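Zwischenbericht an die Forsyth-Stiftung
Projekt »Zweite Halbzeit« des Basketballvereins Daso Prekberg
Berichtszeitraum: Oktober bis März

1. Vorbemerkung

Der letzte Bericht wurde von Ihnen als »erfreulich knapp« bezeichnet. Der Vorstand hat das als Aufforderung verstanden, diesmal etwas mehr zu schreiben. Wir berichten über das erste halbe Förderjahr, über den Stand der Jugendarbeit, über die erste Mannschaft, soweit sie die Förderung berührt, und über das Geld. Wer nur das Geld sucht, springt bitte zu Abschnitt 6.

Zur Erinnerung: Gefördert wird der Versuch, Spielerinnen und Spieler zwischen vierzehn und achtzehn im Verein zu halten, die wir bisher zuverlässig verloren haben. Manche an den Nachbarverein in Lomdale, manche an die Schule, die meisten an das Sofa. Gegen Lomdale kann man trainieren. Beim Sofa ist die Lage schwieriger.

2. Mannschaften und Spielbetrieb

Wir sind mit drei Jugendmannschaften in die Saison gegangen und haben im März noch vier. Die vierte entstand im November, als die U16 so groß geworden war, dass beim Fünf gegen Fünf ein kompletter Bus an der Seitenlinie stand. Die neue Mannschaft spielt außer Konkurrenz. Das bedeutet, dass ihre Siege nicht zählen, was bisher keine Folgen hatte.

Die U16 I steht im oberen Drittel der Tabelle und hat sich ihre Niederlagen gerecht auf Heim- und Auswärtsspiele verteilt. Besonders hervorzuheben ist das Rückspiel in Lomdale, das wir mit 59 Punkten gewonnen haben. Gemeint ist die Punktzahl, nicht der Vorsprung. Der Vorsprung betrug einen Korb und wurde in der Kabine gefeiert, als wäre es umgekehrt gewesen.

Die U18 hat sich nach einem mäßigen Herbst stabilisiert. Im Oktober wurde noch mit viel Leidenschaft und wenig Rückzug gespielt. Seit der Winterpause laufen nach Ballverlust auch die Aufbauspieler zurück, jedenfalls in der ersten Halbzeit. Der Trainerstab führt das auf die neuen Einheiten zur Transition Defense zurück. Die Mannschaft führt es darauf zurück, dass der Trainerstab sonst nicht aufhört, davon zu reden.

Die U14 hat mehr gelernt, als die Tabelle zeigt. Die Tabelle zeigt auch nicht viel, an dem man vorbeilernen könnte. Wir bitten, dieses Team nicht nach Ergebnissen zu beurteilen, und werden diese Bitte zurückziehen, sobald die Ergebnisse besser sind.

3. Wechsel, Abgänge und das leidige Thema Tauschgeschäfte

Im Antrag hatten wir eine »kooperative Wechselkultur« mit den Vereinen der Region angekündigt. Der Satz klang im Büro gut. In der Praxis heißt er, dass man im Dezember mit Lomdale telefoniert und beide Seiten so tun, als hätten sie kein Interesse an dem Flügelspieler, über den sie telefonieren.

Im Berichtszeitraum haben wir zwei Doppellizenzen vereinbart. Eine Spielerin aus unserer U18 sammelt Minuten in der zweiten Damenmannschaft von Lomdale, im Gegenzug trainiert ein Center von dort einmal wöchentlich bei uns mit. Er ist größer als alles, was wir unter dem Korb anzubieten haben, und unsere eigenen Großen haben seither ein deutlich besseres Verhältnis zum Ausboxen. Beide Vereinbarungen gelten bis zum Saisonende und dürfen danach, so steht es im Papier, »einvernehmlich weitergedacht« werden. Wir rechnen mit weiteren Telefonaten.

Ein dritter Wechsel kam nicht zustande. Lomdale wollte für seinen Aufbauspieler zwei unserer Talente und die gute Hallenzeit am frühen Abend. Über die Talente hätte man reden können.

Die Abgänge sind gegenüber der Vorsaison zurückgegangen. Wir haben mit allen gesprochen, die aufgehört haben, und dabei nicht immer hören wollen, was gesagt wurde. Häufigster Grund war die Schule, dicht gefolgt von der Bank. Gemeint ist die am Spielfeldrand. Wer in einem halben Jahr kaum zum Einsatz kommt, hört auf, und das wäre uns in dem Alter auch so gegangen. Seit Januar gilt deshalb in allen Jugendmannschaften eine Mindestspielzeit. Sie kostet uns gelegentlich ein Spiel. Der Trainerstab hat das mit Fassung aufgenommen, nachdem er es zunächst ohne Fassung aufgenommen hatte. 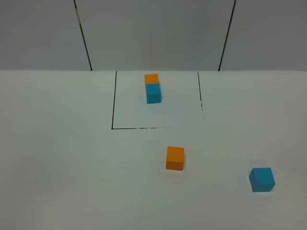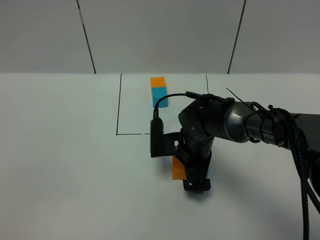
4. Training und Trainerausbildung

Aus den Fördermitteln wurden zwei Lehrgänge für Nachwuchstrainer bezahlt. Beide Teilnehmergruppen haben bestanden und sind mit einem Vokabular zurückgekehrt, an das sich der Rest des Vereins erst gewöhnen muss. Bei uns wird jetzt »differenziell« geworfen. Das sieht so aus, dass jeder Wurf anders ausgeführt wird als der vorige. Bei einigen Spielern war das schon vorher so.

Die individuellen Wurfeinheiten vor dem Mannschaftstraining werden gut angenommen. Sie sind freiwillig und beginnen um 16.30 Uhr, also zu einer Uhrzeit, von der wir angenommen hatten, dass sie alle abschreckt. Inzwischen reicht der Platz an den Seitenkörben nicht mehr, und die Jüngeren müssen auf die Mittelkörbe ausweichen, von denen einer leicht nach links hängt. Wer dort trainiert, trifft auswärts verlässlich rechts vorbei. Die Meldung an die Stadt ist im November erfolgt, die Eingangsbestätigung im Februar.

Das im Antrag vorgesehene Athletikprogramm läuft mit Verspätung. Geplant war ein Start im Oktober, begonnen haben wir nach den Weihnachtsferien. Ursache war die Suche nach einem Raum, der hoch genug für Sprungübungen und niedrig genug in der Miete ist. Die jetzige Lösung, der Gymnastiksaal der Grundschule, erfüllt die zweite Bedingung. Gesprungen wird vorläufig in die Weite.

Verletzungen: zwei umgeknickte Knöchel, ein gestauchter Finger, alle folgenlos ausgeheilt. Der Finger entstand beim Abklatschen.

5. Zuschauer und Umfeld

Das Derby gegen Lomdale sahen 339 Menschen. Das ist für ein Jugendspiel in Prekberg ein Rekord und war für den Kuchenverkauf eine Katastrophe, weil nach dem ersten Viertel nur noch Rosinenstuten da war. Wir haben daraus gelernt und für das nächste Heimspiel die doppelte Menge gebacken. Zum nächsten Heimspiel kamen die üblichen Eltern. Sie haben tapfer gegessen.

Die erste Herrenmannschaft, die nicht gefördert wird, hat sich erfreulicherweise bereitgefunden, bei den Jugendspielen Kampfgericht zu sitzen. Seither hat das Verständnis der Herren für Kampfgerichte spürbar zugenommen. Umgekehrt dürfen zwei U18-Spieler am Herrentraining teilnehmen, sofern die Hausaufgaben gemacht sind. Kontrolliert wird das von den Eltern, bezweifelt wird es von uns.

Mit den beiden weiterführenden Schulen bestehen jetzt feste Arbeitsgemeinschaften. Am Gymnasium läuft es gut. An der Gesamtschule konkurrieren wir mit einer Koch-AG, in der man nach der Doppelstunde essen darf, was man hergestellt hat. Dem haben wir sportlich wenig entgegenzusetzen — wir überlegen aber, die Anfangszeit zu verschieben, damit man beides besuchen kann, in der richtigen Reihenfolge.

6. Mittelverwendung

Von der ersten Rate sind die Trainerlehrgänge, die Hallenmiete für die Wurfeinheiten, die Fahrten der U16 und U18 sowie neue Bälle bezahlt worden. Der Posten Fahrten liegt über Plan. Das hängt mit der vierten Mannschaft zusammen und mit einer Spielplangestaltung, die uns an aufeinanderfolgenden Wochenenden an beide Enden des Bezirks geschickt hat. Der Posten Athletik liegt aus den genannten Gründen unter Plan. In der Summe gleicht sich das fast aus, und wir bitten, die beiden Posten gegeneinander verrechnen zu dürfen. Ein formloser Antrag liegt bei. Er hat vier Seiten, weil uns für die formlose Variante ein Formular geschickt wurde.

Nicht ausgegeben wurde der Betrag für einheitliche Trainingsanzüge. Die Abstimmung über die Farbe ist in allen Mannschaften abgeschlossen und hat in jeder ein anderes Ergebnis erbracht. Der Vorstand wird im April entscheiden und die Kritik dann bis zum Sommer entgegennehmen.

7. Was nicht gelungen ist

Das Mentorenprogramm, in dem ältere Spielerinnen und Spieler die jüngeren begleiten sollten, ist über den Auftaktabend nicht hinausgekommen. Der Abend war gut besucht, es gab Pizza. Beim zweiten Termin gab es keine, und der Zusammenhang drängt sich auf. Wir halten die Idee weiterhin für richtig und wollen sie an die Wurfeinheiten anbinden, wo die Beteiligten ohnehin nebeneinanderstehen.

Ebenfalls offen ist die U16 der Mädchen. Zum Schnuppertraining kamen genug für eine Mannschaft, zum Spielbetrieb haben sich dann zu wenige gemeldet. Derzeit trainieren sie bei der U14 mit, womit sie fachlich unterfordert und organisatorisch unzufrieden sind. Eine Spielgemeinschaft mit Lomdale ist im Gespräch. Strittig ist der Name, genauer gesagt die Reihenfolge der Orte darin.

8. Ausblick auf die zweite Hälfte

Bis zum Ende der Förderperiode wollen wir die Mindestspielzeit beibehalten, die Doppellizenzen mit Lomdale neu verhandeln und das Athletikprogramm in einen Raum mit Decke nach Maß verlegen. Im Juni ist ein Turnier für alle Jugendmannschaften geplant, zu dem wir die Stiftung herzlich einladen. Für Vertreterinnen und Vertreter der Forsyth-Stiftung gilt freier Eintritt, wie für alle anderen auch.

Die nächste Rate wird laut Bescheid nach Prüfung dieses Berichts fällig. Rückfragen beantworten wir gern, am besten vormittags, da ist die Geschäftsstelle besetzt und die Halle noch leise.

Für den Vorstand
Daso Prekberg, Abteilung Jugend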